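July 13, 2024
By Zlatko Shehu

I have a weakness for shopping baskets. The kind you pick up by the door at a small grocery, with the handle over the top, and I always want to take one home. So when I saw that Cekcombe sells theirs to regular people I ordered the light blue one, and then I read the reviews afterward (all 1,244 of them are on one endless page, I gave up at the letter writers).

First impressions were good. It's plastic and doesn't pretend to be anything else. The rim is thick and rolled all the way around, so you can grab it anywhere without it biting into your fingers, and the corners are rounded, which my shins appreciate. 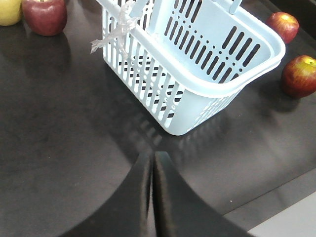
Cekcombe basket in light blue, apples not included.

The walls are mostly holes. I like that! You can see what's in there from the side, you can hose the whole thing down, and grit falls out before it gets to the kitchen. The downside is that small stuff falls out too. Cherries are fine, dried beans are a disaster, and I lost a pencil through one of the slots on day two.

Fruit is where it shines. Apples and oranges can't get through the slots and they have air all around them. I'd still put the red apples in first and save the softer things for the top - the floor of the basket is hard and has no give at all.
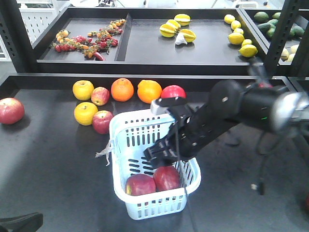 Where to keep it

It's bigger than it looked on the website, and that's my main gripe. It doesn't fold and it doesn't squash, so it needs a parking spot. A low shelf is about right. You don't want to lift it down from over your head when it's full, and on a smooth floor it slides along if you nudge it with a foot. Lazy, but I do it constantly. My old Podcombe was wire and scratched everything it touched, so this is a big step up. 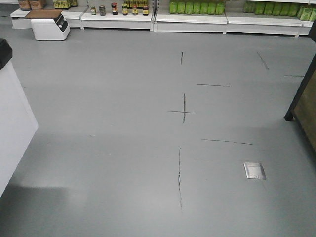 Smooth gray floor, low white shelving at the back.

The handle

One long bar across the top, glossy, comfortable enough with ten pounds of potatoes underneath. Past that I'd use both hands on the rim. The gloss does show every scuff and speck, and a wipe with dish soap only gets some of them. It doesn't bother me. If you want it pristine, buy it in a darker color.
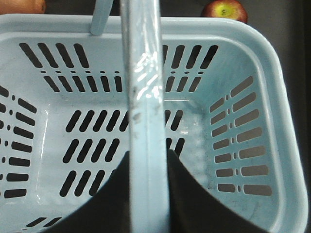

Dušan Berisha wrote to me that he has carried his to the market in Gatow every week since last July and the handle still hasn't loosened, but he lines the bottom with a dish towel for the plums and wishes Cekcombe made a smaller size. I'd buy the smaller one too.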